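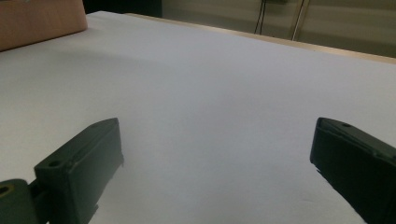
Fingers are the easy bit, according to Sturia, whose comment on our first proposal was that any student group can make something close and that we should ring back when it could let go. We pinned that to the top of the report plan. It turned out to be fair.

Puvmont Shared Workshop Build: Final Report

1. What we set out to do

Our plan was a two-fingered, hand-held gripper that a person could squeeze to pick up small household things, with a motor to be added in second term. The motor is still in its bag. The marking guide asks us to reflect on scope, so consider that reflected on.

2. The fingers

We went with chunky blocks in dark green plastic, rounded at the edges, with small holes in them. Our first drawings had slim, elegant fingers that looked terrific on screen and flexed like licorice. The fat ones have less charm and a good deal less bend. They face each other across a wide gap when open, wider than we need for anything on the test list, but narrowing it meant redrawing the linkage and it was already April.

3. The linkage

Most of our labour went here. Both sides have to move together, and for the first 2 weeks they had separate opinions. The left closed early and shoved whatever we were holding into the right, which arrived eventually. We filed the pivots, swapped one link end for end, and found that we had built it the wrong way round from the start — the drawing was correct, and had been on the wall the whole time.

4. Testing

We ran 200 grips on the bench, Thursday evenings mostly, using a sponge, a tape roll and a tin of peas. 5 of them failed, all with the tin. Emen, the other group on our bench, reckoned we should go to 3000 before claiming anything about wear. We agree and have not done it.

As for letting go: it does, though the sponge likes to hang on to one side for a moment. A smoother inner face might cure that.

5. Left over

Fit the motor. Redraw the linkage for a smaller gap. Return the good round file to Athumani, who have asked for it back.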